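June update on the laundry room, for anyone still following along.

The last job on my list was the perforated panel. I'd been putting it off. It sat leaning against the wall in the hallway while I dealt with the shelf, the leak under the sink and the paint, and by then I'd stopped seeing it whenever I walked past.

I got it from Ramil Sarmiento, who was clearing out his workshop on Jardine Street before the move to Brergate. He had three of them and I took one. He wanted nothing for it, so I brought him lunch. I've seen new ones in the Zodach catalog for $172 and I would not have paid that.

What I like about it is the hole pattern. Most of these panels are a plain grid. On this one the rows curve, and there's a smooth strip with no holes running through it, so the whole thing looks a bit like an eye.
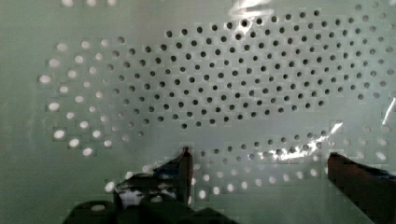
*The hole pattern, with some of the holes showing white and the rest dark.*

Cleaning it took longer than I thought it would. A cloth is fine for the flat parts but does nothing for the holes. I tried a toothpick first and gave up after two rows. A soft bottle brush with dish soap was better. I did one side, rinsed it in the tub, flipped it and did the other. Then I stood it on a towel overnight.

My niece wanted to know how many holes there are. She started counting, got to 433 and went off to have a snack. I haven't finished the job for her.

The color is a pale greenish white. I had planned to paint it to match the walls, but I'm leaving it alone – paint would only clog the holes, and the color is close enough. It does pick up glare, so I'm going to change the bulb in there to something softer.

Next is hanging it. I have three Bemitz brackets left over from the shelf and I think they'll hold, but the wall on that side is old plaster and I want to find the studs first. If the brackets don't line up I'll have to go back to the hardware store. I still need a new trap for the sink anyway.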